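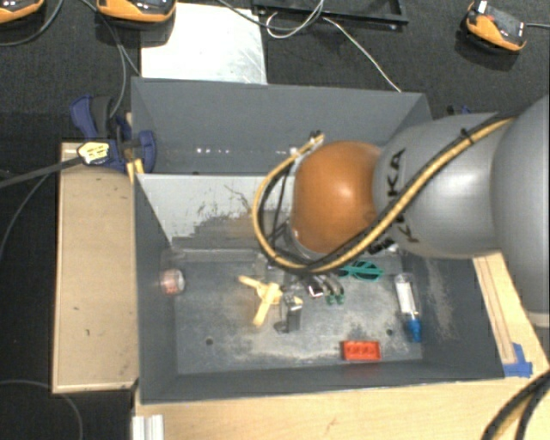

News > Press releases > Trodeo goes on sale

Products Trials Support News Contact

Trodeo, the mixed-bin picking kit from Trorkoso, goes on sale in July

For immediate release

I've been told a press release ought to be written in the third person, but I've been working on this thing for too long to pretend I'm somebody else, so hello, I'm Philomena Mac Mathúna, I run the product side at Trorkoso, and in July we start selling Trodeo to anyone who wants one.

Trodeo is a kit for picking jumbled objects out of a bin with a robot arm you already own. You get a two-finger gripper with four pairs of fingertips, the cable set, the small control box, and the software that decides what to go for next and how to get hold of it. There's a version for full-size industrial arms and a lighter one for bench-top arms. The bins, the arm and the table are yours. We found early on that people who have got as far as wanting this already have strong feelings about their bins!

The reason we made it is mixed stuff. Plenty of good systems will pick the same part out of a box all day long, and if that is your job then please go and buy one of those, they're cheaper than ours. But lots of people have a bin with a roll of tape in it, and a plastic clamp, and a pair of scissors, and a little bottle with a label on, and a toy brick, and the next bin is different again. Returns desks have it. Repair shops have it. Research labs have it more than anybody, and it was labs that kept ringing us up.

What it does

You tip the things in, you tell Trodeo where the bin walls are (you jog the gripper to each corner once and press a button, it takes a couple of minutes), and it starts. It doesn't need a model of each object beforehand. It looks for something it thinks it can grip, comes down over it, closes, and checks the finger gap to see whether it has caught anything. If it hasn't, it opens, backs off and picks a different approach. After three misses on one object it leaves that one alone and moves on, and it puts a note in the log so you can see which objects are giving it grief.

For our acceptance runs we used a set of 74 household and workshop objects, and Cathal Gallagher, who wrote most of the grasp software, made a point of choosing ones he expected to go badly. Clear tubes and bottles are the worst. Anything see-through on a grey floor is hard to find in the first place, and a tube likes to roll when you touch it. Things with loops, such as scissor handles, used to be a nuisance too, as a finger would go neatly through the hole and then the whole lot would come up dangling. Cathal rewrote that part over the winter and it now treats a hole as a hole.

Over the last long run, done with one arm and no one resetting anything except to tip the objects back in, Trodeo made 396 picks and dropped or missed 44 of them on the first go. I'd like that second number to be smaller and so would Cathal. Most of the misses were cleared up on the second or third attempt, and we'll publish the full log with the object list when the kit ships, bad bits included.

The cables

I know, nobody buys a kit for its cables. But I want to give them a paragraph. A wrist that's twisting about over a bin all day does horrible things to wiring, and we went through three routings before we had one that lasted. The set now comes in two lengths, with ties, and a printed sheet showing how much slack to leave at the wrist. Please leave the slack. It looks like far too much and you'll want to tidy it up. If you pull it in tight, the first time the arm winds round to reach a back corner you'll have a connector on the floor and you'll be writing to me.

The same sheet covers the table side. Clamp your bin down. Two of our trial sites didn't, at first, and when a finger catches a wall the bin goes for a walk and every saved position is wrong from then on. An ordinary bar clamp from a DIY shop is fine.

Who's been using it

Hjaltested have had a pre-production Trodeo since last autumn. They sort mixed returns for small online shops, and they put our gripper over one of their slower benches, the one that gets all the odds and ends that don't fit a category. They were kind about it and also extremely blunt, which was more useful. The fingertip change used to need a hex key, and on a bench where you might swap tips five times in a shift that was plainly daft. It's now a quarter turn by hand. They also asked for a proper pause, where the arm lifts clear and waits with the fingers open, instead of stopping dead wherever it was. That's in as well, on a button of its own.

I asked Cathal for a sentence I could quote and got this back: "I'd like people to try it with the objects they think it will fail on, and send me the logs. The easy ones don't teach me anything."

Price and what's in the box

The full kit comes with a year of software updates and the price depends on your arm, so ask us for a quote. Spare fingertips are £289 for a complete set of all four pairs, or you can buy a single pair. They do wear. How quickly depends on what you're picking and how rough your bin floor is, and the log will tell you when the grip is starting to slip more than it used to.

In the box: gripper, four pairs of tips, wrist plate (tell us which arm when you order, please, it saves a parcel going back and forth), control box, cable set, ties, the printed sheet, and a bag of spare screws that Cathal insisted on. The manual is a download. We did print one for the trials and found it propping up a monitor at one site, so that was the end of that.

What isn't in it yet: suction. We get asked every week. There's a suction tool on the bench here and it picks up flat boxes beautifully and is hopeless at nearly everything else we put in front of it, so it will come later as an add-on. Bags and cloth are not something I'd promise on either. It'll have a go at a glove. I wouldn't build a business on it.

Come and see it

We'll have Trodeo running at our workshop in Nernier all through July, mornings from 9.30 until noon, and you are very welcome to bring a carrier bag of your own objects and tip them in. Keep them smaller than a shoe and nothing with liquid in, if you can manage it. Write to the Trorkoso sales desk for a slot so we don't have everyone crowding round one bin. If you can't travel, post us a box of your awkward things with a return label, and we'll run them and send you back the video and the log, along with the objects.

Orders open at 9 in the morning on the first working day of July. The first batch is a small one, and the trial sites get first refusal, then it's strictly in the order people write in.

Notes for editors

Trorkoso makes grippers and picking software and is based in Nernier. Trodeo is its second product. Philomena Mac Mathúna and Cathal Gallagher are both available for interviews; Cathal prefers email, and I'll talk to anybody. Review kits can be lent for four weeks, and we ask for the fingertips back even if they're worn out, as we measure them.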